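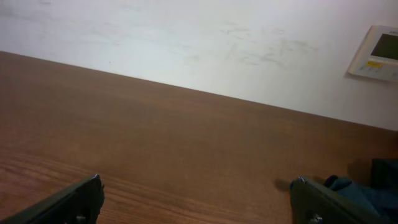
Cleaning scuffs off a painted wall behind a table

I need to clean a painted wall without damaging the paint or the table pushed up against it. The marks are faint and grayish, scattered across the wall over the middle of the table, with more toward the upper left. There is also a control panel on that wall, so I don't want liquid running sideways. The paint is Nondirwood interior matte, off-white, applied in February. A dry eraser sponge left a shiny patch in a test spot behind the door. What should I use, and does the table need covering?
Posted by Ninell, Wed 20 October

Shireen Moodley
The shiny patch is burnishing. Matte paint polishes under abrasion, and an eraser sponge is a fine abrasive. Use a soft cotton cloth, lukewarm water and one drop of dish soap. Wring the cloth until it no longer drips. Wipe with light pressure, then go over the spot with plain water and blot. Keep 6 inches clear of the panel – dry cloth only inside that line. 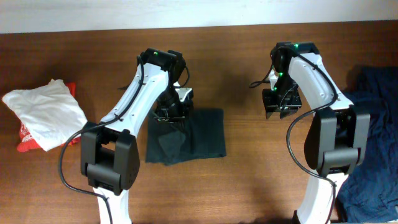 Fold each cloth into quarters and turn to a clean face as soon as it picks up dirt, otherwise you spread the gray. White cloths are safer than dyed ones on damp paint. Pull the table out if you can. If you can't, lay a dry towel along the back edge and leave the wall 60 minutes before pushing anything against it.

Lindqvist
Just repaint it. Matte never cleans up right.

skilodholm93
Soap worked on mine, but it left a ring until I rinsed a wider area. Feather the edges.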